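How a Movie Gets Its Sound

Reading time: 2 minutes
Print this page | E-mail this page

When you watch a movie, you hear footsteps, doors, rain and voices. Many of these sounds were not recorded while the actors were being filmed. They were added later by a team called the sound department.

Why are sounds added later?

On a film set, the most important sound is the actors' speech. Microphones are placed to pick up voices, so quiet noises such as a coat sleeve or a spoon in a cup may be lost. A movie set in space or under the sea may also need sounds that do not exist anywhere.

What is a Foley artist?

A Foley artist makes everyday sounds by hand while watching the movie on a screen. Walking in snow can be made by squeezing a bag of cornstarch. Two halves of a coconut shell can become the hooves of a horse. The Foley room at Skirness keeps around 200 pairs of shoes, because a queen and a soldier should not sound the same when they walk.

How are the sounds put together?

Each sound is stored as a separate track on a computer. For the adventure movie Lolleo, the team used 400 tracks. A person called a mixer decides how loud each one should be. Music may grow softer when a character whispers, and thunder may begin in one speaker and roll across to another. The final mix of Lolleo took 60 days.

Inside an opened computer

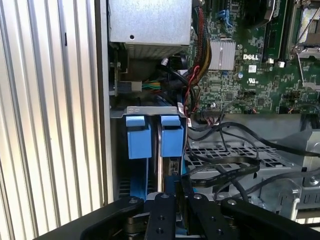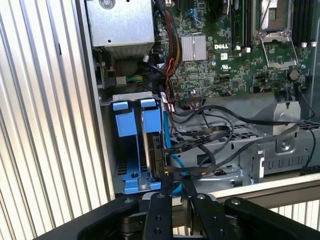
Asked which sound in Lolleo was the hardest to make, Azra Yordanov replied that it was the dragon's breathing. The team tried 5 different recordings before choosing a slow bicycle pump mixed with a sleeping dog. She added that children who wish to try Foley at home should begin with footsteps, using a tray of gravel and an old pair of shoes.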